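4.2 Recording practice for hand-held grippers

The recording rules used in this project were drafted in July and revised twice after trial sessions. They apply to all work with the Prendosia gripper pair, whether the task is folding, sorting or placing. The risk assessment form supplied by Edden was written for fixed arms in a guarded cell and did not cover a tool carried by a person in a furnished room. Sections on guarding and emergency stops were therefore removed, and sections on pinch points, posture and consent were added.

Rule 1 states that the operator keeps fingers behind the outer links whenever the jaws are moving. Rule 2 limits continuous work to 33 minutes, followed by a break. Rule 3 requires both tools to be checked for play in the pivot pins before the first recording and after any drop.
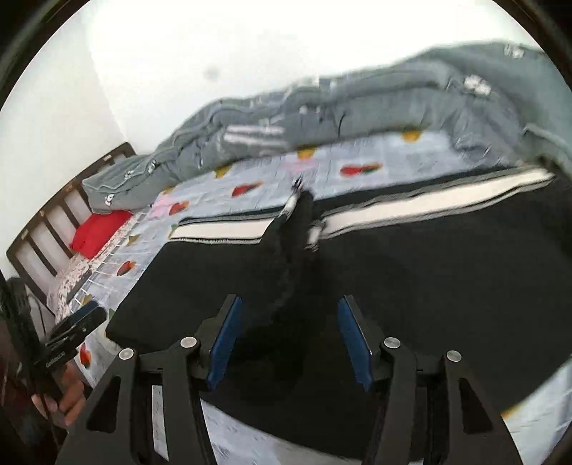
Rule 4 deals with private homes. Written consent is obtained from every adult in the household, and papers, photographs and screens are removed or covered before recording starts. Bedding and furniture are left as found, as tidying would narrow the range of conditions in the data.

Compliance was checked against the session logs held in Sfeir. Two sessions had no entry for the pin check and were excluded from the results. Three others exceeded the time limit and were kept, with a note in Appendix C. It is recommended that the log refuse to open a new session until the check has been entered.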